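How to Clean Burnt-On Food From a Stainless Steel Pan

By Begay
December 31, 2025
5 min read

A scorched stainless pan looks worse than it is. In most cases the black layer comes off with water, baking soda and a bit of patience. You don't need a special cleaner, and you should stay away from oven spray, bleach and steel wool.

What you need

Baking soda
White vinegar
Dish soap
A wooden or nylon spatula
A non-scratch sponge
A soft towel

Step 1: Let the pan cool

Take it off the burner and leave it alone until you can hold your palm against the base. Cold water on a hot pan can warp it, and a warped pan will rock on a flat stovetop for good.

Step 2: Simmer

Scrape out any loose food and throw it in the trash. Add enough water to cover the burnt area, plus a squirt of dish soap. Bring it to a low boil and keep it there while you wash the other dishes. Push at the edges of the burnt patch with the spatula now and then. Large flakes should start to lift. Turn off the heat, let it cool again and pour it out.

Step 3: Baking soda paste

Mix baking soda with a little water until it is as thick as toothpaste. Spread it over whatever is left and wait until the paste starts to dry at the edges. Rub with the damp sponge, using small circles and light pressure. Rinse and check. A bad burn may need a second round.

If your pan has a nonstick coating, skip this step and use only soap and warm water.

Step 4: Remove rainbow marks and white spots

Blue or yellow streaks come from high heat. White spots are minerals from tap water. Both wipe away with a splash of vinegar on a soft cloth. Rinse well afterward.

Step 5: Dry and buff

Dry the pan right away. Buff the inside with the towel, following the direction of the fine lines in the metal. Going across them leaves small scratches that show under a bright light. 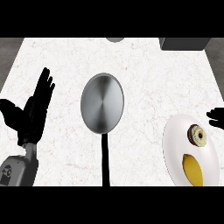 Brushed silver metal on white marble.

Keeping it from happening again

Heat the empty pan on medium before adding oil, and add the food once the oil moves easily. Salt goes in after the water boils, as undissolved salt can pit the steel. Sugar sauces need low heat and regular stirring.

Comments (3)

Skalard
Worked on rice. I had to do the paste twice.

Gridville Cook
Does this work on the outside of the pan too? Mine has brown drips baked on.

Begay
Yes. Turn it upside down in the sink and start at step 3.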